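Re: [clerkis-build] who has the shells, and are we still on the bin task?

7 Jan 2023

> Can someone tell me which task we're entering in May? The wiki says
> Fillik drawer, the sign-up sheet says bin and table. Also is Khaemba
> still our practice code or did we move everything to Trodent? I've got
> two free evenings and I'd love to spend them on the right thing!

Hi all,

Sorry for the mess on the wiki, that page is mine and I hadn't touched it in ages. We're doing bin and table. Fillik is parked until after the contest - I still like it, but it needs a second set of grasps and we can barely keep up with one.

Khaemba is fine for practice if you already have it on your laptop. Anything you want run on the arms has to be in Trodent, and please pull first! The log is up to 1,584 lines and I'd really like to stop merging it by hand.

If you want something for those evenings, take the right hand. I'd love a better approach to the black parts, both when they're in the bin and when they're side by side on the table with not much space between them. The left arm mostly waits with its hand open at the moment, so if you have ideas for giving it a job, write them up (a half page is plenty). Limit is 12 minutes per run, same as last year.

Pictures from the bin and the yellow table:

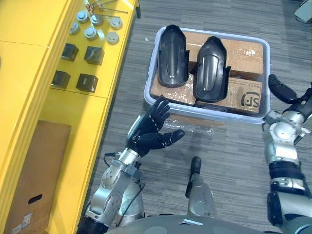
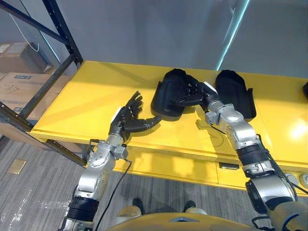
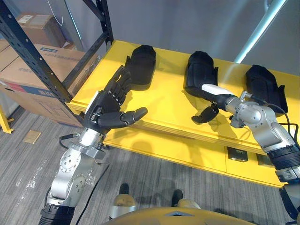 Software lead, Clerkis student robotics club

PS - the sign-up sheet is right about the task but wrong about the room. We're in 37 until May.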